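Estevstead Soft Furnishings, Session 2: Dressing a Curtain

Right, last time we got as far as hems (handout 13 if you missed it), so now it's on to the bit I love, coaxing the folds into place! Linen has a mind of its own, so start near the wall and work inwards, pinching up one pleat at a time.

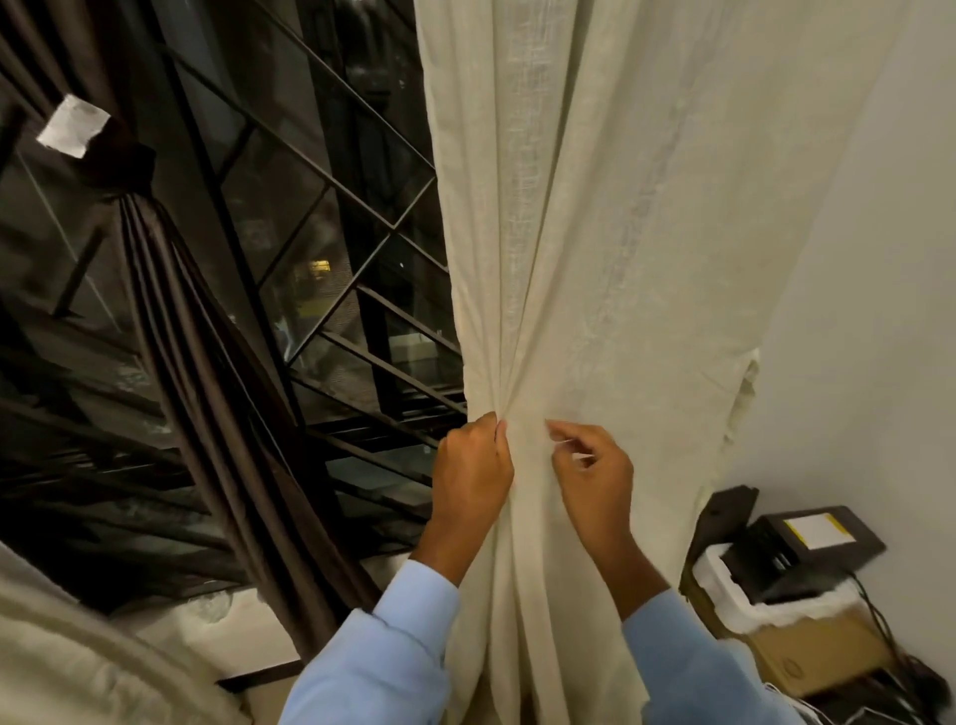 Don't yank. I tug gently, let go, step back, then do it again. A slubby cream linen will never hang as crisply as satin and I wouldn't want it to – those soft, wobbly folds are half the charm.

For next time, please bring a length of linen and read page 23 of the Kulutmont booklet (skip the bit on swags).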